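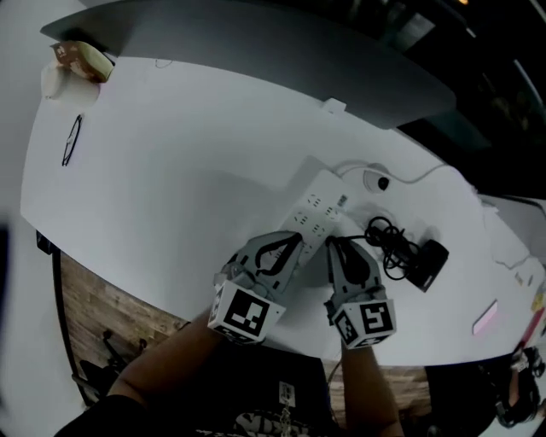 Dusudell Tenant Energy Project
Progress report to the Lammers Fund
Friday, September 16, 2016

Work covered by this report: home visits, meter readings and the Trelon Street lighting job.

Home visits. We have completed 230 of the 290 visits in the grant plan. The remaining 60 are nearly all in the Tirkov buildings, where the elevator was out for most of July and many tenants asked us to come back later. We have rebooked them and expect to finish before December.

Each visit takes less than an hour. We go over the last electric bill with the tenant, check door and window seals, and leave a short list of things to change. Old refrigerators are still the most common problem. The grant does not cover replacements, so we refer those households to the utility's rebate desk — the wait there is long.

Meter readings. 70 households agreed to send us monthly readings. Returns were good in the spring and dropped off over the summer. We now send a reminder card in the last week of the month.

Trelon Street. Stairwell lights were replaced in 2 buildings. The third is on hold until the owner signs the access form.

Budget. Spending is on plan except for printing, which is over because the bill guide had to be redone after the rate change. We would like to move money from the travel line to cover it and need your approval in writing.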